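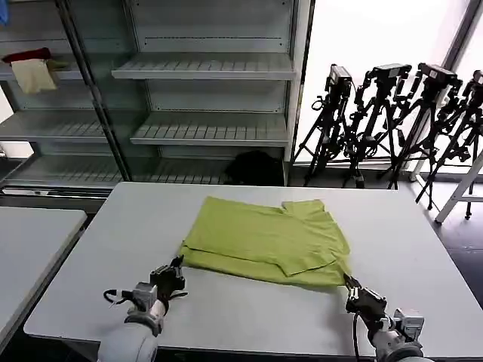

A green T-shirt, partly folded, with the bottom edge still to be dealt with.

I own 27 T-shirts, a number I know only because my brother-in-law, Arlo Lindgren, made me lay them all on the bed in August and look at them. Arlo folds his into little upright envelopes and files them in a drawer like index cards. He wanted me to feel something about mine. What I felt was tired.

I would like to speak up for the mediocre fold.

You know the one. The sleeves go in, more or less. The body gets doubled over, and then maybe doubled again if you're in the mood. The result is a sort of square that has had a long day. It will sit on a shelf and it will stack with its cousins, up to a point. It won't stand on its own in a drawer, but I have never needed a shirt to stand on its own. I have needed it to be a shirt.

The case against me is well funded. You can buy a folding board. You can buy drawer dividers to put in the drawer you already bought to divide your clothes from the floor. I once paid for an online course called Vevari, which consisted of 18 short lessons, and the first four were about breathing. Lesson nine was the T-shirt. A pair of very clean hands turned a very flat shirt into a rectangle the size of a paperback, and I paused the video so many times that supper was late. My own attempt looked like a paperback somebody had dropped in the tub.

The trouble, every time, is the bottom hem. Anyone can do the top half of a shirt. The shoulders give you corners to work from, and the sleeves tell you where they'd like to go. Then you get down to the hem, where the fabric has been quietly gathering into a bunch, and whatever you smoothed out up top has simply moved south. Tug it flat and the sleeve pops back out. Tuck the sleeve and here comes the bunch again. I have lost whole evenings in there.

My neighbor Stanisława Górecki raised five children and has no patience for any of this. She folds on the kitchen table, standing up, while talking about something else, usually me. Her stacks lean. I asked her once whether she followed a method and she said yes, she stopped when she got to the end of the basket.

I have since adopted this method, with one rule of my own, and it concerns shirts with something printed on them. The print goes on top. Arlo says this is bad for the print, and he may be right, but I own several green shirts and I am not going to unfold them one by one at six in the morning to find out which is which. Give me a corner of lettering and I'm fine. If the folding is a bit rumpled around it, I can live with that too.
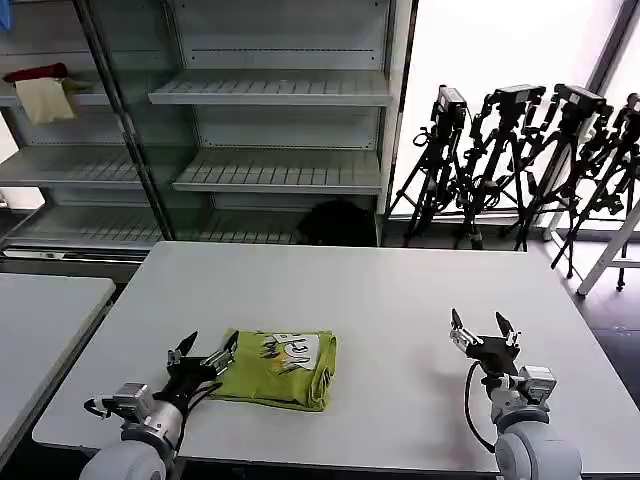 Soft edges, roughly square, print side up. I'd put it on the shelf.

The strongest argument for the perfect fold is wrinkles, and I take it seriously. I have worn creases to a wedding. But a T-shirt gets maybe a minute of public scrutiny before its owner sits down in a car, and after that the seat belt has opinions of its own. All those careful edges were for the drawer. The drawer didn't say thank you — mine sticks, so if anything it was rude.

Arlo is coming back next month to do my socks. I've told him the drawer is jammed.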